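# Reading the Small Print of the Warming World

Talk for the Villodthorpe book festival, 15/06/2019. Forty minutes, then questions.
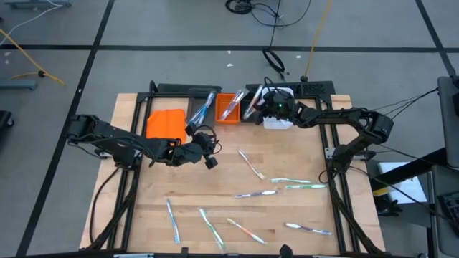 Start with the weather joke. If it's raining, swap in the other weather joke.

**Why I read these books at all**

- I review climate books for a living. It's a small living. My wife calls it the despair shelf and has asked me to move it out of the bedroom.
- Three kinds of climate book: the warning, the elegy, and the one with a wind turbine on the cover.
- Today is mostly about one that fits none of these, *The Harbor Ledger* by Katsuhiko Takagi.

**The Takagi book**

- Hold up copy. It's 800 pages. Hold it up with both hands.
- Subject: one port, Tanabe, and the tide records kept there by a run of harbor clerks who didn't much like each other. Takagi reads them all. He has opinions on their handwriting.
- Chapter 2 is the one to read if you only read one. A clerk spends a whole January arguing by letter over whether the gauge is wrong or the sea is. Read the passage on p. 111 aloud. SLOWLY. I rushed it in Bikdale and lost the back rows.
- Pause after "the sea has been informed." People laugh, then they stop.

**What he gets right**

- Patience. The water comes up by amounts you could hide under a coin, and he lets it.
- He doesn't make the clerks into prophets. They wanted to go home for dinner.
- The footnotes. I know how that sounds.

**What drove me up the wall**

- The dredging chapter. I now know more about dredging than I do about my own children.
- No map until the very end. I'd drawn my own by then, with Tanabe on the wrong side of the bay.
- He gives policy a single paragraph and seems to have written it standing up.

**Compare with Sachdeva**

- Narendra Sachdeva, *Borrowed Summers*. Short, angry, no footnotes whatsoever.
- Sachdeva starts with the Drokova drought and names the people who signed things. Takagi would rather name the boats.
- Read them together, Sachdeva first. You'll want the rest afterward.
- Skip the bit about the two of them sharing a panel. It takes too long and I come out of it badly.

**If running late**

Drop dredging. Keep p. 111.

**Questions**

- "Is there any hope?" will be first. Say that Takagi's last clerk trains a replacement, and read the closing line.
- "What can I do?" Don't say buy the book. The bookseller's table is by the door and they can see it.
- Thank the tent people. Give back the microphone this time.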